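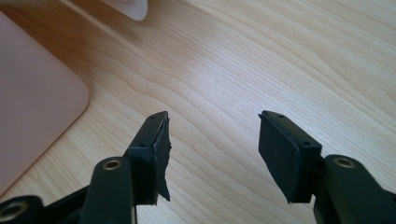 # Cultured butter, Trirkau kitchen – 29 October 2019

Cream from Boiko, the same delivery as for the sour cream. The label says 34 percent fat. Culture is Polus, from the sachet that was opened last month and kept in the freezer since then, folded twice and in a zip bag. Present were me and Gheorghița Pană for the whole day, Dardo Quiroga only for the churning. Aslak Nygård came for the tasting and stayed to wash up, thank you Aslak.

The question for this batch: does the cream need a cold rest after the ripening, or can we churn it when it has only come down to room temperature? Agnes Torvik has always made it with the cold rest. In the recipe from Bríd Fahy it is not mentioned at all, and her butter is good. I wanted to see it with my own hands.

## Ripening

Four jars, 300 g of cream in each. The jars were scalded and left to dry upside down on a clean cloth. I took the cream out of the fridge early so it would not shock the culture, then stirred in a very small pinch of Polus per jar. The pinch is the weak point of this whole experiment. The small scale does not show anything below one gram in a way that I trust, so the doses are equal only to my fingers. Next time I will dissolve the culture in a little milk first and divide the milk with a syringe.

Lids on loosely, jars in the proofing cupboard overnight. In the morning all were thick, and the spoon left a track which closed slowly. The smell was clean and a bit like fresh hazelnut. Jar four was thinner than the other three and tasted less sour. It stood nearest the cupboard door, so maybe it was colder there, or maybe it got the smaller pinch. I can not separate these two.

Gheorghița wanted to leave jar four out. I kept it in, but I put it in the pair together with jar one, the sourest. In this way the two pairs were more or less similar in taste before we began.

- Pair A: jars one and four. To the fridge until after lunch, then taken out a short time before churning.
- Pair B: jars two and three. Left on the shelf by the window, no cold rest.

## Churning

We used the Hiltau with the glass bowl, because there you can see the cream change. It has no speed numbers any more, they are rubbed off from the cleaning. I set the knob with the mark pointing to the motor screw and did not touch it for both pairs.

Pair B first. It went to whipped cream quickly and then it stayed there, greasy and yellow at the walls, for a long time. Dardo scraped it down twice. When it finally broke it did so all at once, but the grains were soft, like scrambled egg, and they stuck to the paddle. The buttermilk was cloudy with small fat in it. I poured it through the fine sieve and still the drops left a shine on the bowl.

Pair A took more patience at the start. It whipped slowly, and I thought the cream was too cold. Then the sound changed, the motor went heavier, and the grains came out separate and firm, the size of barley. The buttermilk was thin and almost bluish. It poured off easily and very little was caught in the sieve.

So the difference is visible already in the bowl, before any washing. Agnes told me this would happen and I should write down that she told me.

## Washing and kneading

Cold water from the tap with ice cubes in it. Pair A needed three washes until the water was clear. Pair B I stopped after five, when it was still a little milky, because the butter was taking up the water and becoming a kind of paste. I put it in the fridge for a while and tried again. This helped, but it is of course a cold rest in the wrong place, so from here on pair B is not a pure test.

Kneaded with the two grooved paddles, which must be soaked in cold water before use. I forgot it with the left one and the butter stuck to it at once. The method that works for me: press flat, tilt the board, let the water run off, fold, turn, press again. Do not rub. When I rub, the butter gets a shiny surface and later it feels greasy in the mouth.

Total from both pairs together, after kneading and before salt: 497 g. By the fat in the cream this is very near to what one should get if nothing was lost, and we know something was lost, we saw it in the sieve and on Dardo's sleeve. My explanation is that pair B still holds more water than it should. I did not weigh the pairs apart before I put the second one on the scale. This was a mistake and it costs us the most interesting number of the day.

Salt 2 percent, fine salt, kneaded in by hand in two additions. On pair B small drops came out on the surface after salting, and when I cut the block there were also drops inside. Pair A was almost dry on the cut.

## Tasting

Plain white bread, butter at the temperature of the room. Aslak did not know which was which. I called them by the color of the paper.

- **Pair A:** firm, spreads in a clean sheet, sour comes late. Aslak said it tasted "like butter from a house". Gheorghița found the salt a bit strong at the beginning and then right.
- **Pair B:** softer, more sour from the first moment, a little like yogurt. The sourness is probably from the buttermilk which was not washed out. Dardo liked this one better and ate most of it. He says on dark bread it would win.

I agree with Dardo about the dark bread for today, but I would not keep pair B longer than a few days. Buttermilk left inside goes bad first, and then it smells like old cheese in the whole fridge. We had this in summer and I do not want it again.

After tasting I also melted a spoon of each in the small pan. Pair B spat a lot. Pair A foamed quietly and gave a nice brown with dark specks. For the baking people this is maybe more important than the spreading.

## Buttermilk

Kept apart in two bottles. From A it is thin and pleasant to drink. From B it is richer, and this is our missing butter. Gheorghița took the B bottle for pancakes. I put the A bottle on the middle shelf, label with blue pen, please use it and don't wait for me.

## What I would change

The cold rest stays in our procedure. I will write it in the recipe sheet as its own step, between ripening and churning, so a new person does not jump over it. What I still don't know is how long it must be. Agnes leaves it overnight, ours was only a morning, and the grain was already good. In November I want to do one short and one long, with the same jar of ripened cream divided in two. Then the culture dose is not a question any more.

Other notes for the next batch:

1. Ripen in one big jar, divide after.
2. Put a thermometer in the cupboard by the door and another at the back wall. I suspect the door seal.
3. Weigh each pair before salting. Write it down immediately, on paper, not in the head.
4. Soak both paddles!
5. Ask Bríd at what temperature her cream is when she churns. Her kitchen is a cold one, with the stone floor, and perhaps she makes the cold rest without calling it so.

## Small things

The cloth for the sieve has a hole near the seam and should go to the rags. Ice is finished, tray refilled. The Hiltau makes a ticking noise when it is loaded, at the end of pair A it was quite clear. Dardo thinks a tooth on the gear is worn and he will open it when the sour cream is done – before that we need the machine.

Remaining butter from A is wrapped in parchment in portions, lowest drawer. From B there is one small piece left, in the glass with the green lid. I will smell it every morning and note here the day when it turns.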